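Products > Hand-Held Grippers > Finger Pads and Spares

Print this page | E-mail this page

Ranon Hand-Held Gripper, Paired Set

If you've been going back and forth over which fingers to put on your hand-held grippers, we know the feeling (we've done it ourselves more times than we'd care to admit!). The Ranon comes as a pair, one for each hand, with a marker cube on each unit and your choice of finger pads.
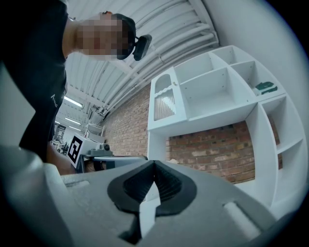
We tried the pads side by side at our Zullville shop over 11 sessions, with plain everyday jobs like moving cups, folding cloths and opening drawers. The ribbed V pad is our favorite for handles and anything with a stem, and it's forgiving if you come in a little crooked. The textured leaf pad feels softer on thin things, and folks with smaller hands seemed to like it better.
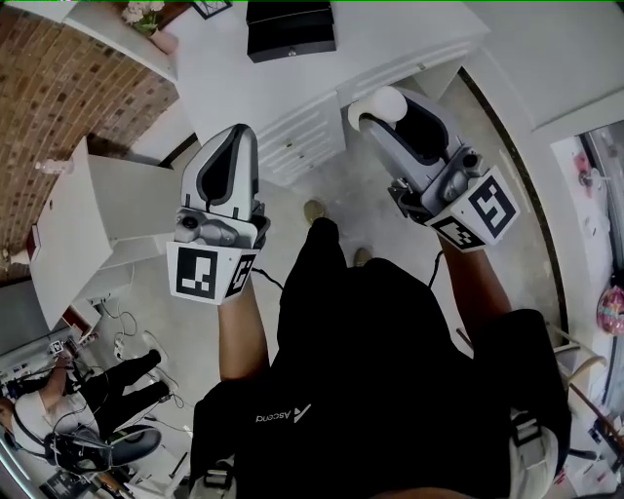
Do take a minute with the cables before you start. We like them run along the forearm with a bit of slack at the elbow, so you can reach up to a shelf without feeling a tug. The shell weighs 356 grams without its cable, and after a long afternoon you'll be glad it isn't more.
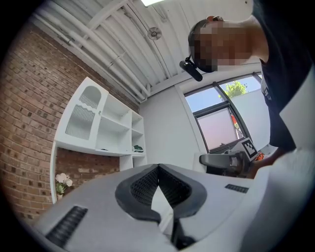

Pads are rated for 2,000 closings, and every set ships with 2 spare pairs. Swapping them takes one small screw, and please don't overtighten it! The older Ekinci pads fit too, though they sit a touch lower and you'll want to run your calibration again afterward.

Not sure which to get? Write to us and tell us what you'll be picking up, and we'll gladly talk it through.

Contact Us | © 2023 Kedivbridge | Back to top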